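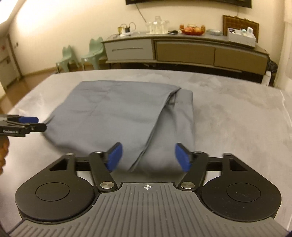 Folding at Wedorum: frequently asked questions
These answers apply to garments folded for storage or return shipment under the Wedorum wardrobe service. A fold is accepted when the finished piece lies flat, fits the shelf or carton and opens without new creases. Overlap is the usual cause of trouble. On the blue-gray garment, the broad upper layer has its hem edge running diagonally, and a small bunched area of shadowed folds sits beneath the flap. A piece in that state should be opened one layer and smoothed before the next fold is made.

What surface should I use?
A hard, flat surface larger than the opened garment. Stone, laminate and bare wood are all suitable. Beds and carpet give under hand pressure and leave the lower layer uneven. Wipe the surface and let it dry first.

Does a diagonal edge matter?
It matters if more folds follow. Each fold doubles the error, so a slanted hem produces a stack that is thick at one corner. For a single fold going straight into a drawer, leave it.

How do I remove bunching under a flap?
Lift the upper layer by its hem, holding it near both ends. Lay it back past the bunched area. Smooth the lower layer outward from the center with a flat hand, then return the flap. Pulling at the exposed corner moves the bunch to another place.

Are faint creases a reason to refold?
No. Shallow wrinkles in the top layer are accepted. Sharp creases that cross a seam are not, and the garment should be steamed before it goes back on the table.

What is the standard folded size?
The Clorkulow shelf insert takes pieces up to 12 inches wide. Heavy knits and lined jackets go in the Ivthorpe carton, which holds 66 liters. Do not compress a piece to make it fit. Use the next size up.

How many folds are allowed?
A maximum of 3 after the sleeves or legs are turned in. Thick fabric should have two. Extra folds save little space and mark the cloth at the center line.

Can I fold a garment that is slightly damp?
No. Moisture trapped between layers causes odor and, in dark colors, dye transfer. Waistbands, cuffs and pocket linings dry last and should be checked by hand.

Should tissue be placed between layers?
Only for silk, beaded items and anything stored beyond one season. Use unbuffered tissue for silk and wool.

My carton came back marked "88". What does that mean?
Code 88 is applied at the Timmermans depot when the lid does not close flat. Remove the top piece, refold it and reseal the carton. Codes issued before November used a letter prefix and can be disregarded.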